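4.2 Sibling acts and the origin story

Press material for new duos leans heavily on how the record came to be made. Overgaard and Holst treat such stories as a selling point that listeners reward. We are less sure. Of the 50 debut albums in our sample, 24 came with an origin story in the first paragraph of the press release, and 12 of those concerned siblings. Repeat listening after the first month was no higher for these than for the rest. Chiang reports a stronger effect for Hauksdóttir listeners, but her panel was recruited through a fan newsletter, and we would not put much weight on it.
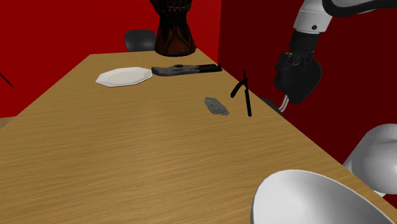
4.3 What listeners remembered

Fourteen participants from the Gamthorpe sessions were called back in March and asked what they could recall of the two albums they had heard. Most could name an instrument or hum part of a chorus. The story behind the album came up rarely, and when it did it was often attached to the wrong act – one man gave the Bonside duo a childhood that belonged to someone else. Blöndal reads this as proof that stories work below the level of memory. That claim is hard to test, and he offers no way to test it.
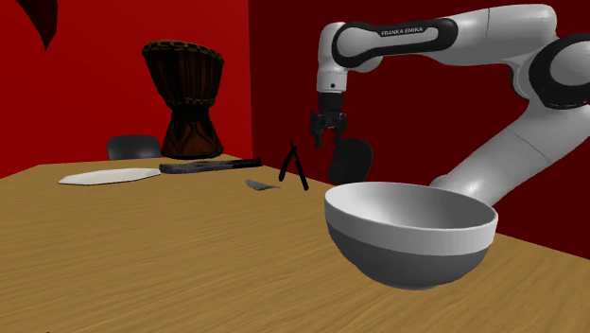 Figure 3. Rendered view with a wooden table, a round empty bowl and two plain walls, one bright red and one dark maroon.

A weaker claim may hold: stories help an act get reviewed. Steinarsdóttir's interviews with Kodthorpe editors point that way, though editors are poor witnesses to their own choices.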